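4. Installation et première mise en service

Ce chapitre concerne le boîtier Kolero, modèle de table, avec ou sans la sonde Mistus. Il explique comment choisir la place du boîtier, comment le brancher et comment faire le premier relevé de consommation d'un appareil de cuisine. Lisez le chapitre en entier avant de commencer. La première installation demande 35 minutes, les suivantes sont plus rapides.

4.1 Contenu de l'emballage

Vérifiez que vous avez reçu :

le boîtier de mesure Kolero
la prise intermédiaire, avec son voyant
le câble de liaison, longueur 200 cm
la sonde Mistus (seulement dans la version complète)
la feuille d'étiquettes à coller
le présent manuel

Si une pièce manque, ne commencez pas l'installation. Écrivez au service des pièces, à l'attention de Mme Widad Srour, en indiquant le numéro qui se trouve sous le boîtier.

4.2 Choisir l'emplacement

Le boîtier se pose à plat, sur une surface stable et sèche. Il ne se fixe pas au mur. Laissez un espace libre de la largeur d'une main sur chaque côté, pour que l'air puisse circuler par les fentes.

Évitez les emplacements suivants :

au-dessus d'un radiateur ou d'une plaque de cuisson
à côté de l'évier
derrière un rideau
sur le dessus d'un appareil qui chauffe, même quand cet appareil est éteint

ATTENTION. La prise intermédiaire est prévue pour un seul appareil à la fois. Il est interdit d'y brancher une multiprise. Il est aussi interdit de la brancher elle-même sur une rallonge enroulée.

4.3 Brancher le boîtier

1. Mettez l'appareil à mesurer en position d'arrêt et retirez sa fiche de la prise murale.

2. Reliez le câble au boîtier. Le connecteur entre dans un seul sens, avec la flèche vers le haut. Ne forcez pas.

3. Reliez l'autre bout du câble à la prise intermédiaire.

4. Branchez la prise intermédiaire dans la prise murale. Le voyant s'allume en orange pendant quelques secondes, puis il passe au vert.

5. Appuyez sur la touche MENU et choisissez la langue avec les flèches. Validez avec OK.

6. Entrez l'heure. Si l'heure n'est pas entrée, le boîtier fonctionne, mais les relevés sont classés sans heure et il est difficile de les comparer ensuite.

Remarque : si le voyant reste orange plus d'une minute, débranchez la prise intermédiaire, attendez un peu et recommencez à partir de l'étape 4. Si le problème continue, consultez le tableau des pannes au chapitre 9.

4.4 Régler le prix de l'énergie

Le boîtier calcule le coût à partir du prix que vous entrez. Ce prix se trouve sur votre facture, à la ligne du kilowattheure. Prenez le prix toutes taxes comprises.

1. Dans le menu, ouvrez TARIF.

2. Choisissez UN PRIX ou DEUX PRIX. Le second choix est pour les contrats avec heures creuses.

3. Entrez le prix chiffre par chiffre. La virgule est déjà placée.

4. Pour deux prix, entrez aussi l'heure du début et l'heure de la fin de la période creuse.

5. Validez avec OK. L'écran affiche le prix pendant un moment, puis il revient au menu.

Quand votre fournisseur change son prix, il faut entrer le nouveau prix à la main. Les anciens relevés gardent l'ancien prix et ne sont pas recalculés.

4.5 Premier relevé

Pour le premier relevé, nous conseillons un petit appareil de cuisson avec une commande simple. La consommation est élevée pendant peu de temps et la courbe est facile à lire. Le réfrigérateur convient moins bien, car son compresseur démarre et s'arrête selon un rythme que l'utilisateur ne choisit pas.

Avant de brancher l'appareil, repérez ses commandes et notez leur position sur la fiche de relevé. Une même mesure faite avec deux réglages différents donne deux résultats qui ne peuvent pas être comparés. Notez la position de chaque bouton, et aussi la graduation si elle est lisible.
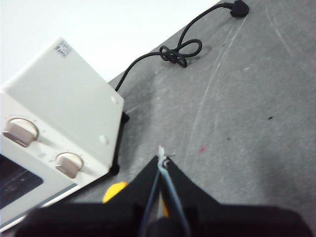

Fig. 7. Mini-four à deux boutons de commande.

Procédez ensuite comme suit :

1. Branchez l'appareil sur la prise intermédiaire, toujours en position d'arrêt.

2. Attendez que l'écran affiche 0 W. Certains appareils avec horloge consomment un peu à l'arrêt. Dans ce cas, notez la valeur affichée sous le nom VEILLE.

3. Appuyez sur DÉBUT. Le boîtier émet un signal court.

4. Mettez l'appareil en marche avec le réglage que vous avez noté.

5. Laissez l'appareil finir son cycle normal. N'ouvrez pas la porte pendant le relevé, sauf si la recette le demande.

6. Appuyez sur FIN et donnez un nom au relevé, par exemple FOUR 1.

ATTENTION. Les parois et la vitre d'un four deviennent très chaudes. Placez le câble de liaison de façon qu'il ne touche jamais l'appareil. Ne laissez pas un appareil de cuisson en marche sans surveillance à cause d'un relevé en cours.

4.6 Lire le résultat

L'écran de résultat montre trois lignes. La première est la puissance la plus haute, en watts. La deuxième est l'énergie totale, en wattheures. La troisième est le coût.

Exemple, tiré du relevé de notre collègue Idrisa Swai pour un gratin :

Puissance maximale : 1034 W
Énergie totale : 122 Wh
Réglage noté : 200 °C

On voit que l'énergie est plus petite que ce que la puissance fait penser. La raison est que le thermostat coupe la résistance plusieurs fois pendant la cuisson, et la durée totale était courte. Pour cette raison il ne faut pas multiplier la puissance maximale par la durée, le résultat serait trop grand.

4.7 Ajouter la sonde Mistus (version complète)

La sonde mesure la température de la pièce. Elle ne doit pas être placée dans un four ni dans un réfrigérateur.

1. Retirez la languette de la pile.

2. Posez la sonde à la hauteur d'une table, loin d'une fenêtre ouverte.

3. Dans le menu, ouvrez SONDE et choisissez AJOUTER.

4. Appuyez sur le bouton au dos de la sonde jusqu'à ce que la température apparaisse à l'écran.

La pile doit être changée une fois par an. Beaucoup d'utilisateurs le font en avril, quand ils rangent les chauffages d'appoint.

Remarque : les sondes de la marque Mushi, livrées avec l'ancien boîtier Moleo, ne sont pas reconnues par le Kolero.

4.8 Déplacer ou ranger le boîtier

Avant de déplacer le boîtier, terminez le relevé en cours avec FIN. Un relevé interrompu par une coupure est gardé en mémoire, mais il porte la mention INCOMPLET et il n'entre pas dans la moyenne.

Nettoyez le boîtier avec un chiffon sec. N'utilisez pas d'alcool sur l'écran. Rangez le câble en boucles larges, sans le plier près des connecteurs.

Pour exporter les relevés vers un ordinateur, passez au chapitre 5.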